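Washing-up water in a shared student kitchen: does a tub in the sink save anything?

Project report, second term, Household and Environment course
Group 2, Yatsenko House

1. Why we chose this subject

In our house 20 students use one kitchen. The kitchen has a double sink, and most people wash their plates under the running tap. In March the house received a letter which said that the water use of our floor was high. We wanted to know if a simple tub could change this. The idea is old, and the grandmothers of all of us did it, but we did not find any numbers for a kitchen like ours.

2. What we did

The project lasted 9 weeks. In the first part everybody washed up as usual. In the second part we asked them to use a tub. We read the water meter under the sink every evening at ten o'clock and wrote the number in a notebook. The meter counts only the kitchen, so showers are not included.

We compared two tubs from the shop Jullstead. The first was the Viludix, which is deep and narrow. The second was the Hondska, which is wide and shallow. Both were used with the same washing-up liquid and the same brush.

3. Results

During the whole project the kitchen used 3,559 litres. The part with the tubs was clearly lower than the part without, also when we corrected for the holiday, when many people went home. The difference between the two tubs was small. People filled the deep tub only to the half, so its extra height was of no use.

We had more differences in the opinions than in the litres. The deep tub was good for pans with long handles, but it was difficult to see a knife on the bottom. In a wide tub the plates can lie flat and the hands find everything. The weak point is carrying it: when a shallow tub is full, the water goes over the rim very easily.

4. The shape of the tub

For a shared kitchen we recommend a wide and shallow tub with rounded corners. Food does not stay in a round corner, and one wipe with the sponge is enough. A smooth side is also better than a side with a pattern. The rim should be a little thicker than the wall, so that it does not hurt the fingers.
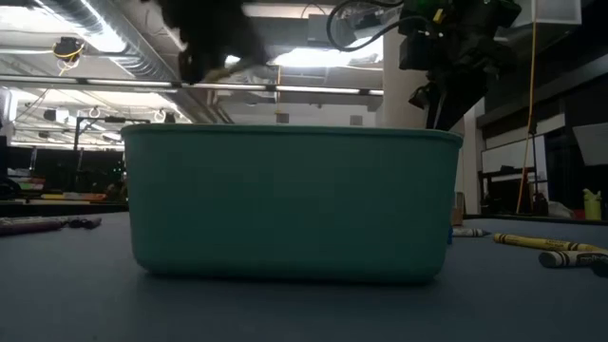
One reader of our first draft asked whether a tub is really hygienic when so many people wash in the same water. We think this is a fair question. Our rule was that each person empties the tub after use and rinses it with hot water, and we did not measure bacteria.

5. What we would do differently

We should have written down how many people cooked each evening. Without this, a quiet evening and a careful evening look the same in the notebook. We would also test the tubs one after the other for equal periods. The tubs stay in the kitchen, and the meter notebook is now on the shelf above the sink for the next group.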